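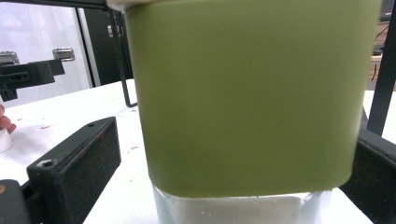 What is a landing page?
A landing page is a single web page built for visitors who arrive from one particular ad, email or search result. It asks them to do one thing, such as book a visit or join a mailing list.

# Chapter 6: Landing Pages and the First Visit

Chapter 5 dealt with how people find a business online. We now turn to what happens after they click. Most small firms spend their first marketing money on getting traffic and very little on the page that receives it. The result is a site with plenty of visitors and few inquiries.

Take Zollholm, a bookkeeping firm with two offices. In December its website had 3,073 visits. Of these, 1,021 came from a paid search ad for payroll help, and every one of them landed on the home page. The home page had a large welcome message, a company history and links to nine services. Payroll was the seventh link. The contact form was used 62 times that month, and the firm had no way to tell which of those messages came from the ad.

Two problems are mixed together in this case. The first is a problem of match: the ad promised payroll help and the page talked about the firm. The second is a problem of measurement – one form served every source of traffic. We will treat them separately, starting with match in Section 6.1.
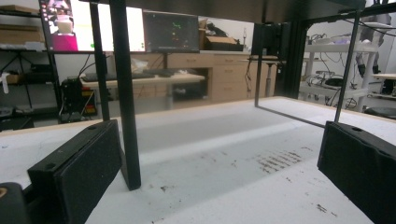
How long should a landing page be?
It depends on how much the visitor needs to know before acting. A free newsletter may need only a few lines, while a costly service usually needs prices, terms and answers to common objections.

## Before you begin

You should already be able to explain the terms *session*, *source* and *call to action*. If not, review Section 4.3. You will also need the Lysenko worksheet from the back of the book for the exercises on form design.

By the end of the chapter you should be able to:

- compare an ad with its landing page and mark where the wording differs
- write a headline that repeats the offer in the ad
- work out a conversion rate for each source of traffic
- set up a simple test of two versions of a page

## 6.1 Matching the page to the ad

A visitor who clicks an ad has read only a few words about you. Those words should appear again near the top of the page, in the same form. If the ad says "payroll for restaurants," the headline should not say "financial solutions."

Drastico, a flooring retailer, ran one ad for kitchen tile and sent it to two pages, with 400 visits to each. Page A was the general catalog. Page B showed kitchen tile only, with a button for ordering samples. Table 6.1 gives the number of sample orders from each page. Read it now and write down which page you would keep, then compare your answer with the discussion in Section 6.2.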